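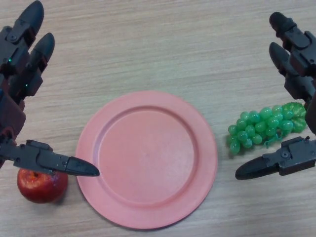
About Us

Bomik is a lunch and snack company for schools. We cook in one kitchen in Letonura and deliver to schools and day care centers in town and in the townships just outside it. We have been doing this long enough that some of the children we first fed now send their own kids to the same schools.

The company started as a bakery counter on Petek Street. A school down the block lost its cook in the middle of the fall and asked if we could send over sandwiches until a new one was hired. The new cook was never hired, and by spring we were sending soup, a hot dish and fruit. Two more schools called that summer. We closed the counter the next year and moved into the old Dorkik building, where we still are.

What we do

We make 600 lunches on a normal school day. Each one has a main dish, a vegetable, bread or a grain, and a piece of fruit. Day care centers can add a morning snack and an afternoon snack. Menus run on a cycle of four weeks and change with the season, so a dish that comes up in October will not be on the list in March unless enough schools ask for it.

Bread is still baked in house. The ovens came with us from Petek Street and one of them is older than the company. Soups and sauces are made the morning they are served. We buy cut vegetables when the price is right and peel our own when it isn't.

Fruit is the part of the order we get the most mail about. We send apples, pears and bananas most of the year, plums and peaches when we can get good ones, and oranges in winter. Schools that serve the youngest children can ask for fruit already sliced. It costs a little more and has to be ordered the day before.

How deliveries work

The first van leaves at 10 in the morning. Hot food travels in closed carriers and cold food goes in a separate part of the van. Drivers bring the carriers into the school kitchen or serving room, check the count with the person on duty, and pick up the empties from the day before. If your count changes, please call before 8:30. After that we can usually add a few meals but can't take any off the bill.

We don't supply trays or tables. We do rent plates, cups and flatware to schools that have no set of their own. They go back to our kitchen with the carriers and are washed there. Plates that are cracked or badly worn get pulled at washing and we replace them at no charge. Plates that disappear are billed at the end of the term.

Allergies and special diets

Every school gives us a list at the start of the year and updates it as children come and go. Meals for children on the list are packed first, on their own counter, and labeled with the child's name and room. We can handle most common allergies, as well as meatless meals and meals without pork. We do not run a nut-free building, and parents who need one should know that before signing up. We would sooner turn down an order than guess.

Our staff

Most of our people work early shifts and are done by mid-afternoon. Cooks start at 4, packers come in later, and drivers after that. Several drivers also work in the kitchen on days when schools are closed and we cater for camps and senior lunches. Everyone who handles food is trained before the first shift and again each August, during the week when the kitchen is shut for cleaning.

Visits and contact

Schools that are thinking about signing up can come see the kitchen. Afternoons are best, when the cooking is over and there is somebody free to show you through. We also bring sample lunches to parent evenings if we have notice of at least a week.

Bomik School Meals
2116 Dorkik Road, Letonura
Office open 7:00 to 3:30 on school days
Closed in July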